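Flilleria Methods Board > Manipulation > Collecting garment demonstrations on beds

ovetti_lab
Wednesday, February 13, 2019
We wish to report a result from the Kimaro folding study. Demonstrations were recorded with hand-held grippers on household beds, using ordinary knitwear and bedding. The policy trained on 1000 of these recordings did better on heavy knits than the one trained on 2000 recordings made at a bare laboratory table.
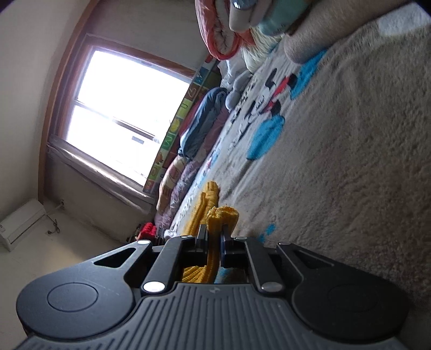

Both sets used the same instruction: take hold of a fold, lift, lay the garment flat. Operators were free to choose the fold. We excluded 13 recordings in which tracking was lost.

Ultmont
The comparison is not a fair one. Your bed set and your table set differ in surface, background and garment stock, and the gain could come from any of them.

ovetti_lab
We accept this in part. The garments were the same in both sets — only the surface and surroundings were changed. A soft blanket moves with the knit, and we believe the policy learns to allow for that. Trials with a plain sheet are planned for July. 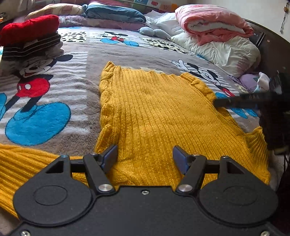 ribstitch disagrees with the last point. In our own tests the printed background mattered more than the softness, and a plain sheet would remove both at once. I would keep the print and change the stiffness.

ovetti_lab
The suggestion is noted and will be added to the plan. We can test 20 garments on each surface.

Ultmont
Please publish the failed grasps as well. My objection stands until they are available.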